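I had one free morning in Brirnstead before my train, and the plan was coffee and a pastry and nothing else. Then I walked past the old Baumgartner house, saw the door was open, and that was the end of the plan.

It was built for a family who made their money in salt, and it's been a museum for years now. Tickets were 11 a head and I got mine at a little window in the gatehouse. You start in the stables (skip the carriages if you're short on time), then cross the courtyard to the main stairs. I counted on an hour. I stayed until 2!

The top floor is the best part by a mile — painted ceilings, creaky floors, and a long gallery with windows over the river. There are 400 drawings in the collection and only a few are out at once, so I already have an excuse to go back.

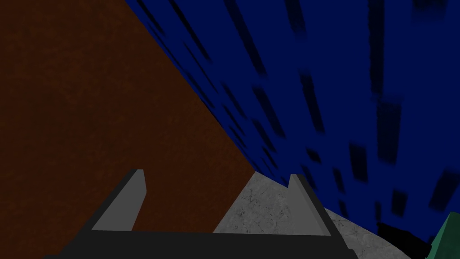
Pale gray, with speckles and fine crack-like lines.

The garden is smaller than I expected, but I liked it more than the fancy one in Jerenberg. It goes down the hill in steps, with benches tucked into the hedges, and I had one all to myself while I ate a cheese roll from my bag.

If you go, take the number 11 tram from the station and get off at the bridge. The museum café was closed for November, so I ended up at Wodari across the street — great plum cake, very slow service. I made my train with just enough time to buy a bottle of water.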